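Can a bench-top arm do the tidying yet? Tips for sorting small items by machine

Updated 3rd June
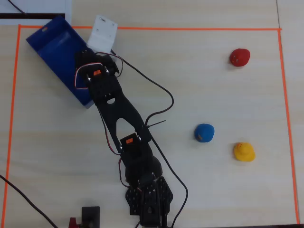 Clearing small objects off a table is the chore most people try first, and it is a fair test. The items are light and have to end up in one known place. It is also the chore where most of the useful habits can be learned cheaply, before anyone attempts cutlery or laundry. The notes cover small servo arms of the kit type, used at home or in a small workshop.

Marking out the work area

Put tape on the table before you do anything else. Set the line slightly inside the arm's true reach, as the last few centimetres are where the servos strain and the gripper sags. Use a colour that contrasts with the table top. Anything outside the tape is left for a person.

Press the tape down along its full length. A lifted corner will catch on the gripper sooner or later, and the arm will go on pulling.

Choosing and placing the tray

A shallow tray with raised sides is better than a box. The arm has to clear the rim on every trip, and each extra centimetre of height slows the cycle. Fix the tray with putty at two opposite corners. If it slides, the arm will continue to drop items where the tray used to be.

Trays with a high gloss give trouble under a desk lamp if you are using a camera to find things. Matt plastic is easier.

What it can pick up

Soft and slightly squashy items are the easiest: bath toys, sponges, rolled socks, foam offcuts. They forgive a poor grip. Hard round items roll when touched off centre. Flat items such as coins, washers and playing cards are still beyond most two-finger grippers unless the table has a soft mat on it, so that one finger can dig under the edge.

Begin with objects of clearly different colours, spaced at least a hand's width apart. Piles are a separate problem. An arm that clears spread-out items without fault may fail at once on the same items in a heap.

Cables

Most stoppages on a home arm are cable faults. Move each joint by hand through its whole range with the power off and watch the wires. There should be slack at every joint but no loop wide enough to hook an object. Tie the cable to the middle of a link, never across a joint. Check the plugs again after the first 30 cycles; servo connectors work loose.

Screws on the brackets need the same check. Thread lock is worth using on metal parts. Keep it away from plastic ones, which it can crack.

Time and supervision

Wenjie Cui, who maintains the arms at the Prullard workshop, timed a simple table clear in January. The arm needed 4 minutes for 6 items, with one dropped and picked up again. A person did it in a few seconds. Speed is therefore no argument for the machine at present. It makes sense only where the job repeats all day, or where the arm can be left to work slowly at something that does not matter much.

Leaving it alone is the harder part. Cheap servos get hot when they hold a load against a stop — feel the case after a long run, and rest the arm if it is uncomfortable to touch. Fit a switch you can reach without leaning over the work area. Do not run the arm in an empty house.

Shop floor use

Sorting parts into bins is closer to being practical than tidying a home, as the parts are known and arrive in the same place. Even so, a fixed chute or a vibrating feeder will often do the same job with less upkeep. Consider those first. For household use, treat the arm as a project, and keep a dustpan for the table.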